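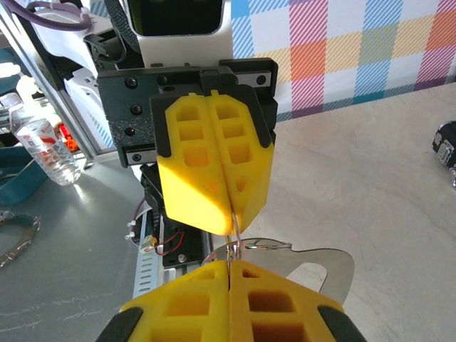 Beide Greifer am Draht, Blick vom Handgelenk des rechten Arms

Zweiarmiger Aufbau: Übergabe von dünnem Draht und Kettchen klappt nur manchmal

Orathai Thongdee
Hallo zusammen, ich baue seit April in unserer Gemeinschaftswerkstatt an einer Zelle mit zwei Armen. Rahmen aus Aluprofilen, die Finger sind gedruckt, gelb, mit Taschen auf der Fläche, damit der Druck schneller durch ist. Die Arme sollen sich kleine Metallteile gegenseitig übergeben. Mit Klötzchen und Schachteln geht das ordentlich. Mit Draht, Büroklammern und Ketten geht es schief, und zwar auf zwei Arten: Entweder rutscht der Draht zwischen den Spitzen durch, oder beide Greifer halten fest und ziehen gegeneinander. Dann verbiegt sich der Draht und der linke Arm geht auf Störung.

Die Steuerung habe ich selbst geschrieben, sie heißt bei mir Skusness. Ablauf: Greifer A hält, Greifer B schließt, 30 ms Pause, Greifer A öffnet. Die Schließkraft ist ein Wert ohne Einheit, bei Klötzchen nehme ich 1000, beim Draht habe ich bis 2000 probiert. Mehr Kraft hat nichts gebracht, die Spitzen gehen dann eher hinten auseinander.

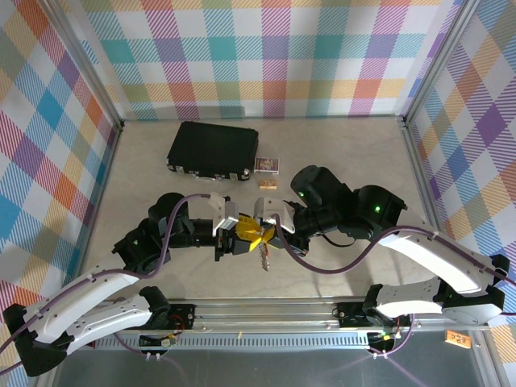

Bei der Kette kommt noch dazu, dass sie pendelt. Wenn B zu früh zugreift, erwischt er nur ein Glied oder gar nichts. Ich habe an jedem Greifer eine Kamera, werte aber im Moment nur die linke aus. Liegt es an den Fingern oder am Ablauf? Neu drucken wäre kein Problem, ich wüsste nur gern vorher, in welche Richtung.

Lourenço Godinho
Es liegt an beidem, ich würde aber mit dem Ablauf anfangen, weil das nichts kostet.

30 ms sind sehr kurz. In der Zeit hat B den Draht vermutlich noch gar nicht richtig gefasst, je nach Antrieb ist er noch in Bewegung. Warte nicht auf eine feste Zeit, sondern auf den Motorstrom von B. Wenn der über der Schwelle liegt und die Position sich nicht mehr ändert, darf A auf. Bei mir dauert das etwa 411 ms, das stört bei einer Übergabe niemanden.

Gegen das Ziehen: Sobald B geschlossen hat, bei einem der beiden Arme die Steifigkeit herunternehmen. Zwei steife Arme an einem Stück Draht gehen nicht gut, ein kleiner Fehler in der Kalibrierung reicht schon. Falls deine Antriebe das nicht können, A erst halb öffnen, kurz warten, dann ganz.

Zu den Fingern: Glatter Kunststoff auf blankem Draht hält schlecht. Ich habe auf die Innenseiten dünnes Silikonband geklebt und vorn eine flache Querrille vorgesehen. Wenn die Spitzen bei hoher Kraft hinten auseinandergehen, biegen sich die Finger. Dann die Taschen in der Nähe der Spitze weglassen und dort voll drucken.

Für die Kette hilft nur warten, bis sie ruhig hängt, und dann möglichst weit oben greifen, dicht unter A.

Plomutton
Hatte ich auch. Nimm andere Finger, die von Fluseck passen fast überall.

Orathai Thongdee
Danke euch. Den Strom von B kann ich auslesen, das baue ich als Erstes um. Die Steifigkeit lässt sich bei mir leider nur vor dem Start setzen, also wird es das halbe Öffnen. Finger mit voller Spitze und Rille sind im Drucker. Silikonband muss ich noch bestellen.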